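August 12, 2008

Spent most of today on the room itself, so this entry is mostly furniture and walls. Weidong Xia, if you're reading this, skip to the part about the cabinet, there's a bit in there for you.

Started with the table because I was sick of looking at it. The white top shows everything, which I complained about when we got it and have since come around to (you can't lose a tiny screw on it, for one). Wiped it down twice with the Fetik cleaner and once with plain water. The Fetik leaves a film if you're lazy about the second pass, and I was lazy about the first second pass, so that's the extra wipe. There's still a gray smudge near one corner that laughs at everything I put on it. I tried a pencil eraser. I tried the other end of the pencil eraser. Leaving it for now.

Then checked level, which I hadn't done since December. The long way is fine. Across the short way it was out a hair, enough to make a ball bearing wander off, so I gave one of the feet half a turn and then a quarter turn back. Ball bearing now sits and thinks about it for a while before it goes anywhere. Good enough for me! If somebody wants better they can bring their own shims.

Wall panels next. I'd been meaning to write down what we paid and never did, so: $228 for the lot from Sipos, delivery included, and the paint was another $53. Paint is Altico eggshell, the very pale gray. The can says it covers 100 square feet a coat and I'd call that optimistic, I ran short on the last bit and had to thin what was left in the tray. You can tell if you know where to look. Please don't look.

I do like what the pale wall does for the room. The old wall was so dark that by mid-afternoon I'd be squinting at my own handwriting, and we still have a stretch of it that never got covered. I keep going back and forth on whether to panel that too or leave it alone. Part of me likes having one dark bit to rest my eyes on. The other part has already priced the panels. 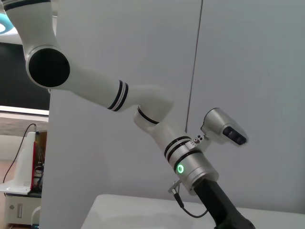

What do we do about the joint line in the wall panel?

Leave it open for now. The panels move a little between winter and summer, and filler would crack out by December anyway. If it bugs people we can run a strip of matching tape down it, the Drendedau paper kind, and paint over that.

Okay, the cabinet. I emptied it completely, wiped it out, and put back maybe half. The latch was catching again so I took it off, cleaned the gunk from behind it and put it back with the same screws. It closes with one finger now. Weidong, your box of drawer pulls is on the lower shelf behind the paper towels, I did NOT throw it out even though I really wanted to. The jar of mixed washers I did throw out. Sorry to anyone who loved it.

Cables are the job I ran out of day for. I'd like the ones on the wiring frame side tied back so that a person can sweep under there without snagging the broom, and I'd like labels at both ends this time instead of just the one. I have the label tape but the cutter on the labeler is dull and chews it up. Need to order a new cartridge and see if that comes with a blade.

Measured the floor while I was down there anyway and got around 624 square inches for the patch where the tile has lifted. Too big to ignore, too small to call anyone about. I've pushed the loose ones back down with a bit of adhesive and set the heavy toolbox on top, please don't move it until tomorrow.

To buy: labeler cartridge, small can of the Altico, more rags, one felt foot for the stool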